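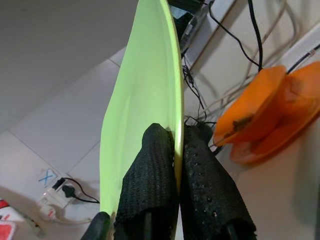 Item 2.1. Green plate gripped at the rim, both finger sleeves on. Socket and cables behind, see section 3.

Brirell Crockery Returns
Workplace inspection checklist: plate handling arm ("Rarau"), sorting bench and surroundings
Date: 2023-02-09
Inspected by: Glenys Mudgway
With: Nuwan Biswas (returns, early shift), Ekene Adebisi (maintenance)
Copy to: Digby Bright, Sandamali Gamage

Marks used: OK / Action / Look again / Not checked

Comments are typed up from the paper sheet. Replies from the shift are put in under the item they belong to, with initials.

SECTION 1. BEFORE SWITCHING ON

1.1 Emergency stop can be reached from both ends of the bench
OK. Tested from both ends with the arm running on slow. The arm stopped each time.

1.2 Emergency stop is not used as the ordinary off switch
Action. Two people said they press it at break time. Please use the stop on the panel. Ekene has to clear the fault log every time the red one is pressed, and a real stop would be hard to find among the others.
NB: I was one of the two. The panel takes four presses and asks you to confirm. If it was one press we'd use it.
EA: Can be changed. I will ask Van Leeuwen whether it affects the warranty before I touch it.

1.3 Start sheet signed by the person who starts the arm
Look again. Signed on most days. Gaps fall on days when the shift changed over late.

1.4 Reach of the arm kept clear
OK. Floor marking is worn at the corner nearest the door and wants repainting, but people know where it is. New starters won't.

SECTION 2. GRIPPER AND PLATES

2.1 Finger sleeves fitted, no holes or tears beyond the normal perforation
OK. A few specks of lint or dust on the sleeve on the outer side of the rim. Brush off at start of shift.
NB: With what? The brush went with the old bench.
GM: Noted. Brush to be bought.

2.2 Spare sleeves in the drawer
Action. None of the right size. The Bitow ones are too long and ride up over the fingertip. Return them.

2.3 Plate held by the rim, one finger inside and one outside
OK for the green plates. Not checked with soup bowls, which still go by hand.

2.4 Grip force at the agreed setting
OK. Read off the panel by Ekene. Nobody on shift should alter it. If plates are slipping, stop the arm and tell maintenance.
SG: Can the setting be written on the panel itself? On late shift we have no one from maintenance, and I'd like to be able to check it against something.
EA: Yes, I'll put a label on.

2.5 Chipped plates taken out before the arm picks them up
Action. This was Nuwan's job when everything was done by hand, and nobody was given it when the arm came in. He is still doing it in between feeding the trays. It is a proper task and should be on the rota with a name against it.
NB: By hand you felt a chip as you went, you didn't have to look for it. Now I have to pick each one up specially or miss it. I miss some.
DB: Agreed, rota to be changed. I had assumed the camera found chips.
EA: It finds the plate. It was never set up for chips.

2.6 Broken crockery procedure
OK. Brush and pan at the far end, gloves in date. Arm to be off, not paused, before anyone picks up pieces inside the marking. I asked three people and got the right answer from all of them.

SECTION 3. POWER AND CABLES

3.1 Wall sockets labelled and on the socket list
Action. The socket by the tiles has a small white label with a blue X drawn on it by hand. It isn't on the list and I could not find anyone who knew what the X was meant to say. A black plug is in it. Ekene to trace the lead, then replace the label with a printed one or take it off.
EA: Traced afterwards. List updated. New label to follow.

3.2 Power strips and adapters off the floor
Action. The white one just below that socket wants to be fixed up out of the way, with its cable. The floor gets mopped twice a day. I raised the same point at the last inspection, when it was a different strip.

3.3 Cables tied back and out of the way of the arm
Action. Grey and white cables are hanging in a tangle along the wall above the orange spool, and there are thin black wires loose under the dark unit next to it. Route the lot through trunking. Until this is done the arm stays on the slow setting at that end.
SG: Slow setting costs us. On late shift we clear 400 plates an hour at full speed and nothing like it on slow, and the trays back up on the person feeding. Please don't let this one wait until March.
DB: Trunking ordered.

3.4 Spool
Look again. Dark smudge on the flange facing the bench. Wipe it and see if it comes back. If it does, look for where it is coming from.

3.5 Boxes and packaging kept away from sockets
Action. There was packaging at floor level near the power strip. Anything waiting to be unpacked goes on the shelf by the goods door.

3.6 Portable equipment tests in date
Not checked. The folder was in Digby's office and the office was locked.
DB: Now on the hook by the panel.

SECTION 4. THE PEOPLE AT THE BENCH

This section is new. It was added after the shift meeting, where several people said the old checklist covered the machine and left out the job.

4.1 Lifting
Look again. There is less reaching than before and fewer complaints about shoulders. There is more bending, to get trays on to the infeed, which sits low. Ask Van Leeuwen for the price of a raised stand. The infeed is 200 mm lower than the old bench top.
NB: My back is worse and my wrists are better. I'd take the stand.

4.2 Rotation between tasks
Action. Before the arm, people moved between scraping, sorting, stacking and packing through the day. At present one person can be left feeding trays for a full shift. Nobody decided on this, the rota just has fewer boxes on it now. Change over every two hours at most.

4.3 Working alone
Action. Late shift is down to one person at the bench for the last part of the evening. That is allowed under our own rules only if there is someone within earshot, and with the washer running there isn't. Either a second person stays or the arm goes off when the first one leaves.
SG: I'd rather it went off. I can stack what is left by hand, and it is quieter.
DB: Arm to go off. I will put it in writing so that no one is asked about the numbers the next morning.

4.4 Noise
OK. The arm itself is not loud. The washer is still the loudest thing in the room.

4.5 Training recorded
Look again. Everyone on early shift has done the half day. Two on late shift have been shown by a workmate, and there is no record of it. Book them in.

4.6 Faults reported and answered
Action. The fault book is being filled in, and well. What is missing is the answer. Several entries from the first weeks have nothing written beside them, so people have stopped expecting one. Ekene to write something against each, even if it is only "looked at, no change".
EA: Fair. I fixed most of those and didn't write it down.

4.7 Hours and pay
Not part of this inspection, but it came up with nearly everyone I spoke to. I said I would put it on the sheet. People want to know whether the bench will stay at the present number of staff once the arm is at full speed at both ends. Digby to answer at the shift meeting.

ACTIONS

Panel stop reduced to one press, if allowed: Ekene
Brush for sleeves: Glenys
Return Bitow sleeves, order the right size: Ekene
Grip setting on a label: Ekene
Chip check on the rota, with rotation every two hours: Digby
Power strip fixed up off the floor: Ekene
Trunking for cables by the spool: Ekene, once delivered
Packaging moved to shelf: early shift
Price for raised infeed stand: Digby
Written rule on late working: Digby
Training for two on late shift: Sandamali to send names
Floor marking repainted: Glenys

The arm may be used. Slow setting at the spool end until 3.3 is signed off.

Signed: G. Mudgway

3.3 signed off by: ____________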